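How I Clean a Carved Vanity Without Wrecking the Trim

All those swirls and petals on a vanity are dust magnets, and I used to go at mine with a wet rag (please don't!). My friend Socorro Llanos finally set me straight, and now the whole job takes me almost 6 songs on the radio.

Start dry. Take a soft makeup brush and work from the top of the mirror down, flicking dust out of every curl. Go easy over anything gold, that thin paint rubs off faster than you'd think.

Next, mix one drop of dish soap into a cup of warm water. Dip a cotton swab, squeeze it nearly dry, and roll it along the grooves. Wipe the flat parts with a barely damp cloth and dry them right away.

Do the glass last. Spray the cloth, never the mirror, or the cleaner runs down behind the edge.
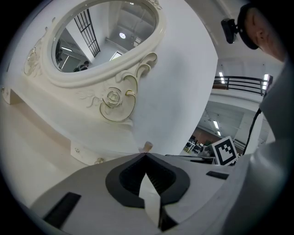 Carved rose below the mirror, with faint gold on the petals and leaves

Knobs get a quick rub with a dry cloth and you're done!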